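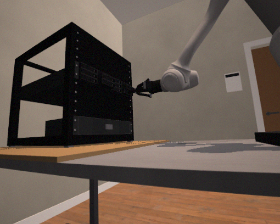 sim view, gripper at the drive bays. night shift at the Arnow bench lol

ok thread bc people keep asking what I'm doing with the server rack thing. short version: want an arm to swap drive trays at home so I don't have to. long version below

everything happens in sim first. I broke a real tray latch in July doing it the other way round and those are annoying to find used

project is called Grorik. no it doesn't stand for anything. Nicanor typed it into the repo name field and we never changed it

the rack model took longer than the arm. arm you can just load. rack I measured myself with calipers, on the floor, bad knees, flashlight in my mouth

mounting posts came out fine. the chassis face was the pain. every slot outline has to be where the real one is or the whole thing is a video game

first version I had the bays 4 mm too far left. gripper went in beautifully. into nothing. was so proud for one whole evening

room is just a room btw. beige walls, wood floor, a door. someone asked if it's my actual apartment, no, my apartment has way more junk in it

table matters tho!! table height decides what the elbow can do. I had it too low and the arm kept folding up on itself like a lawn chair

the approach right now: come in from the upper right, wrist turned so the gripper points at the front of the chassis, then go slow. slow slow. the last 40 mm is where all the time goes

Patricio says I should just come in straight from the front. Patricio has not seen what the wrist does when you ask it for that

numbers since Ezequiel will ask. 400 tries overnight, 131 clean grabs. not great! but the run before that was 80 so I'm taking it

"clean" = both fingers on the tray handle, no touching the neighbor trays, pulls out straight. if it scrapes it's a fail. I'm being strict bc real trays are not forgiving

most fails are the same fail. lower finger lands a hair under the handle and pushes up, tray twists, jams. I watched so many of these in a row my coffee went cold twice

tried a softer grip. worse. tried closing slower, a bit better. tried backing off and going in again if the force jumps, that was the big one

credit to Nattawut for the back off idea. he said it in one line on the Garrido forum and I spent two days pretending I'd thought of somehting better

lighting q from the replies: yes I change it between runs. shadows from the arm land all over the tabletop and the camera side of the code hates it. thought about turning shadows off. won't, my garage has shadows

oh and nearly everything on the rack is black. black rack black chassis black gripper. finding edges in that is miserable. might put colored tape on the real trays. Eusebio calls this cheating. Eusebio can come label them himself then

parts list for the real one, since it's the other thing I get asked:
- used arm, split three ways w/ Patricio and Nicanor
- rack from the Stalbridge workshop, they were tossing it
- the chassis I already had, half the bays dead
- fingers printed, 4th set. first three snapped at the same spot

if you print fingers: put the layers ALONG the finger. I know. I knew that too. did it wrong three times anyway

next up is the putting-back-in part which I've been avoiding. pulling a tray is easy mode. lining one up with the slot and pushing till it seats, idk yet. sim says contact forces go nuts at the rails

might need chamfers on the rail model. right now they're perfect sharp corners and no real rail looks like that. measuring those this weekend if I can find the calipers

also have to fix the reset. every so often a tray spawns half inside the shelf and shoots off into the wall at warp speed. saved a clip, will post it, it's very good

someone asked about code. yes, once I take my hardcoded paths out. there's a folder in there called new_new_final2 and I'd like to keep some dignity

real arm gets bolted down at Stalbridge on Tuesday. Ezequiel is bringing the big drill. I'm bringing the e-stop and will have my hand on it the whole time

ok bed. 400 more runnign now with the slower close, will post the count in the morning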